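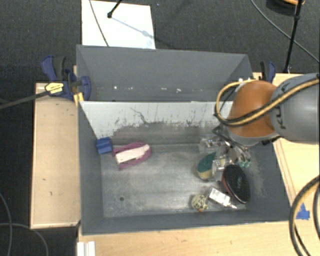 The arm over the front half of the bin, with the small stuff scattered about.

Hello again from the bench! Last issue I promised I'd get on to teaching by remote control, and several of you wrote in asking whether it's really any different from grabbing the arm and pushing it through the job by hand. It is, and I have the stiff neck to prove it.

So, the task. Things lie in the front compartment of the gray bin, and the arm has to pick them up one at a time and carry them over the divider to the narrow compartment at the back. I do all of it first, from a chair, with the Zilimon hand controller, and every move I make gets recorded in Clukix so the arm has something to learn from. One full run from first pick to last drop is a demonstration, and I have 234 of them saved since February. (I threw out plenty more. There was a whole evening where I had the left and right axes swapped and blamed the cable.)

When I guide the arm by hand I can feel everything, and I know right away if I'm leaning on the floor of the bin. With the controller I get none of that, so I've had to learn to go by eye and slow way down over the last inch. My first runs were terrible to watch, all little stabs and corrections, and guess what the arm learned from them? Little stabs and corrections! It copied my dithering beautifully. I now practice each pick a few times before I hit record, and the playback is so much calmer.

The objects matter more than I thought, too. The big oval brush is my least favorite thing in the bin, especially when it ends up slanted toward the right wall like that, and the spongy oval next to it is a sweetheart by comparison. The little blue one in the far left corner makes me come in from one side only, with a wall right there. I used to cheat and nudge the awkward ones out to the middle before I started. Please don't do this! I went back and recorded a batch with things left wherever they landed, corners included, and that batch has done more good than anything else I've tried.

A few settings, for those who asked. I have the controller scaled so that 4 inches of my hand is one inch of gripper, and I stop after some 6 runs to shake out my shoulders. I also pause for a beat above each object before going down. It feels silly, but those pauses make the recordings much easier to trim afterward.

The clamps on the bin stay put, by the way. I bumped it once halfway through a batch and had to start the whole thing over, and I am not doing that again.

Next time I'm hoping to have the Skitusard foot pedal wired in, so I can open and close the gripper without taking my thumb off the stick. If you're already using one with Clukix, write and tell me how you set the delay, mine is still in its box.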